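Search this site
Search
Enter keyword

Fondlow cable and small electricals collection extended to outlying villages

Published: July
By the Communications Office

Residents of Fondlow and the surrounding villages will be able to hand in unwanted cables, chargers and small electrical items at 12 collection points from next month, following the decision to extend a service which has until now been available only in the town centre.

The service was introduced at two sites, the central library and the Niron Road leisure centre, and has been well used. Nearly 4000 households have made use of it, and many of those who replied to the council's survey in the spring asked for a collection point closer to home. Residents without a car told the council that the journey into town was the main thing that stopped them from taking part.

The new points will be placed in village halls, two primary schools and the branch library at Clorov. Each will have a locked grey bin with a wide slot for cables and a separate drawer for small items such as electric toothbrushes, torches, calculators and hair dryers. The bins will be emptied every fortnight by Paulauskas, the contractor which already holds the agreement for the town centre sites.

Cables contain copper, which can be recovered and used again many times. When they are placed in household rubbish the metal is lost, and long leads can also become wrapped around sorting equipment and bring it to a halt. The council has asked residents not to put them in the mixed recycling bin for the same reason.

Items do not need to be in working order. Residents are asked to remove loose batteries before handing anything in and to place these in the battery tubes provided at supermarkets and at the household waste site. Cables may be left with their plugs attached. There is no need to untangle them, although anything tied into a bundle with string or tape should be loosened first so that it can pass through the slot.

Larger goods, including microwave ovens, televisions and vacuum cleaners, will not be accepted at the new points. These should be taken to the household waste site on Niron Road, which is open until 7 in the evening during the summer - the last vehicles are admitted 15 minutes before closing. A paid home collection can also be booked by telephone or through the council's website.

Phones, tablets and computers may be handed in, but residents are reminded that they are responsible for clearing any personal information beforehand. Printed guidance on how to do so is available at the Clorov branch library and at the central library.

The cost of the additional bins will be met from the existing waste and recycling budget, and there will be no charge to residents. Use of each point will be reviewed after the first winter, and those which receive very little may be moved to another location. Parish councils will be consulted before any change is made.

A full list of collection points, with opening times and details of step-free access, will be delivered with the next edition of the residents' newsletter.

Related items
Changes to garden waste rounds in Clorov
Niron Road household waste site: summer opening hours
Battery recycling: where to find your nearest tube
Repair afternoon returns to Fondlow central library
Have your say on street bins
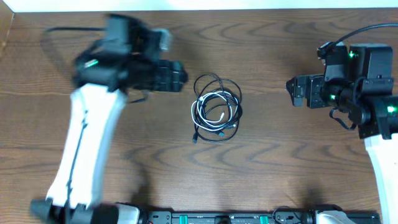 Loosely coiled cables on a wooden tabletop. Cables of this kind can be handed in at all collection points.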